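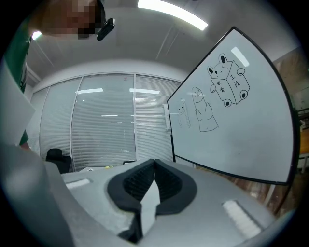 Sala de oficina con tabique acristalado y persianas cerradas.

Cómo tramitar un objeto perdido en el edificio Coutinho

El presente procedimiento se aplica a todo objeto hallado en las zonas comunes de la sede de Plisville.

1. Entregue el objeto en recepción y cumplimente la ficha de hallazgo, con indicación de planta, sala y hora.

2. Recepción asignará un número de registro y adherirá la etiqueta correspondiente.

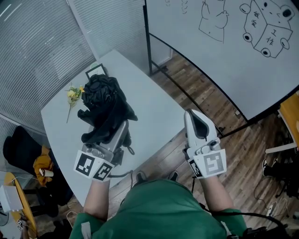 Los objetos textiles se registran por separado. En la ficha deberán constar el color y el tipo de prenda o tejido. Cuando un bulto de tela negra arrugada, con una correa suelta, pueda confundirse con un paraguas, se anotará «textil negro con correa» hasta su comprobación. No se admiten prendas mojadas.

3. El plazo de custodia es de siete días. Los objetos de valor superior a unos 200 euros se trasladarán a la caja de seguridad. 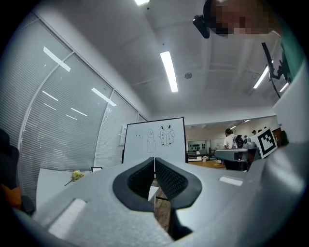 Para retirarlos será necesario presentar un documento de identidad y firmar el recibo ante Jucélia Trindade, responsable del registro, en la planta cuatro.

4. Las reclamaciones se dirigirán por escrito a la oficina de Servicios Generales.

Última revisión: 2025-08-24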